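Household Textiles and Laundry Care
Notes for Unit 4: Airing and Sorting Before the Wash
Teacher: Brunello Zanetti

In the last unit we spoke about fibers. Now we come to the time between taking off a garment and washing it. Many students think nothing happens in this time, but a large part of the damage is made here.

Cotton and linen take up a lot of moisture from the body. If a damp towel stays folded in a closed place, mildew can begin to grow, and the small gray points it leaves are very difficult to remove. Wool suffers less from mildew but keeps smells for long. Polyester holds little water, but it holds body oils, and for this reason a sport shirt can smell bad again soon after washing.

The rule of the course is simple: air first, sort after. Hang the damp pieces over a rail or a chair until they feel dry to the hand. Only then they go together with the others.

For keeping the clothes until wash day, choose a container with openings in the sides. A closed plastic box is the worst choice for damp laundry. A cloth bag is acceptable if you wash the bag also. 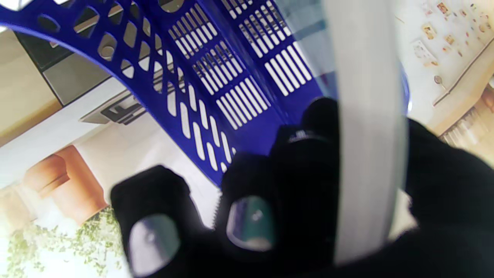 Fig. 3. Blue plastic basket with perforated sides.

Sorting is done by four questions, always in the same order. What does the care label allow? Is the color safe? How heavy is the fabric? How dirty is it? Students often begin with color because it is easy to see, and then a wool sweater goes into the hot wash with the dark jeans.

To test a color, wet a hidden part of the seam, press a white cloth on it for one minute, and look at the cloth. If there is color on it, wash the piece alone in cold water.

Weight of the load: use kitchen scales and weigh the dry laundry. For the exercise we take a bath towel as 500 g and a bed sheet as some 1000 g. Please do not mix heavy towels with thin blouses, the towels rub on them during the spin.

Homework for February
Read the chapter on stains in the Conceição reader, page 23 to the end of the chapter. Write down the care labels of five garments from your own closet and explain each symbol in one sentence. Bring one white cotton cloth for the color test.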